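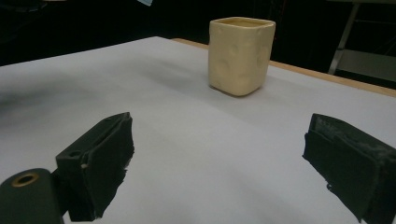

四角い湯のみやカップの茶渋を落とすコツ

6月 文・台所しごと帖 編集係

丸いカップなら、スポンジをくるっと回せばおしまいですよね。ところが角のあるカップや、表面にくぼみの入った陶器は、そうはいきません。わが家にもチーズのような穴ぼこ模様の黄色いカップがありまして、形がかわいくてつい毎朝手が伸びるのですが、ふと気づくと内側の四隅にだけ茶色い線がついている、ということを何度も繰り返してきました。今月はそのお手入れの話を、少し長くなりますがお付き合いください。

まず、ふだんの洗い方から。大きなスポンジは角に届かないので、古くなったものを細長く切って、割り箸の先に輪ゴムで留めておきます。これを流しの脇に1本立てておくだけで、ずいぶん違います。飲み終わったらすぐ水を張っておくこと。紅茶やほうじ茶は、乾いてしまうと急に頑固になりますからね。

それでもついてしまった茶渋には、酸素系漂白剤を使います。ボウルに40度から50度ほどのお湯を入れ、漂白剤は袋に書いてある分量を守って溶かし、カップを沈めて30分ほど。わが家の小ぶりのボウルだと、お湯は400ミリリットルくらいでちょうどひたひたになります。金や銀の線が入った器は傷むことがあるので、つけ置きはやめておきましょう。塩素系のものや酸性の洗剤と一緒に使うのも、もちろんいけません。

外側の浅いくぼみは、手の脂やほこりが案外たまるところです。やわらかい歯ブラシに重曹を少しつけて、小さな円を描くように、力を入れずになでてください。ごしごしやると、釉薬のつやが曇ってしまうことがあります(以前、お気に入りの小鉢でやってしまいました……)。洗ったあとは、くぼみの泡が残らないように、ぬるま湯を回しかけながら指の腹で確かめます。

乾かすときは、ふきんを二つ折りにして、その上に少し傾けて伏せます。ぴったり伏せると中に湿気がこもって、においのもとになるんです。箸を1本、縁の下にかませておくと風が通ります。しまうのは、底の高台まで乾いてから。私は夜8時ごろに洗って、翌朝まで出しっぱなしにしています。

最後に、しまい方をひとつ。四角いカップは棚にすき間なく並ぶので、ついぎゅっと詰めたくなりますが、角どうしが当たると欠けやすいものです。指1本分ずつ離して、重ねるなら間にキッチンペーパーを挟んでください。小さな欠けを見つけたら、飲み物用はそこで引退です。口を切ってはいけませんから、窓辺でクリップ入れにでもなってもらいましょう。

関連する記事
・木のまな板の黒ずみ、塩とレモンでどこまで落ちる?
・ふきんの煮洗い、7つの手順
・急須の注ぎ口を掃除する細いブラシの選び方
・引き出しの仕切りを牛乳パックで作る

お問い合わせ | 台所しごと帖 © Grunwood 無断転載はご遠慮ください | ページの先頭へ戻る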